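Arm drops the ball early in simulation, gripper says it is still closed

Skarnivar
Posted Monday in Simulation and Control

I'm setting up a pick-and-place task in a simulator. The arm has to pick up a small black ball and put it in the blue bin. Out of 40 runs, 14 failed the same way: the ball leaves the fingers partway through the lift, but the gripper state still reads closed and the script carries on to the bin with nothing in hand. No error in the log.

I have already lowered the lift speed. It made no difference.
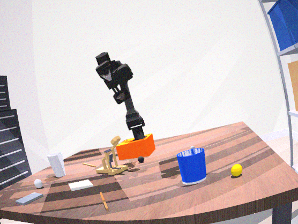 Does the gripper state tell you whether the arm is holding something?

It only tells you what the fingers were told to do, or at best where they are. Compare the finger gap after closing with the width of the ball. If the gap is smaller, stop the run and log a failed grasp.

I know that much from the manual, but it doesn't explain why the ball slips in the first place.

Sornano

Check your physics time step before anything else. Round objects touch the fingers at very small contact points, and with a coarse step the fingers sink into the ball and the solver pushes it out. I had the same fault with 8 substeps. Going to 20 fixed most of it - the runs take longer, but the grasps hold. Look at the friction on the ball as well as on the fingers, as some simulators use the lower of the two.

Also add a check at the top of the lift. If the ball's height has not changed, go back to the start position. Don't let the script continue on a closed flag, particularly if you plan to move this to a real arm.

Kudo

Had this too. Reinstalled and it went away, no idea why.

Notard

Don't reinstall. Sornano is right about the substeps. I would also turn down the closing force, which was set far too high in my setup and squeezed the ball straight out.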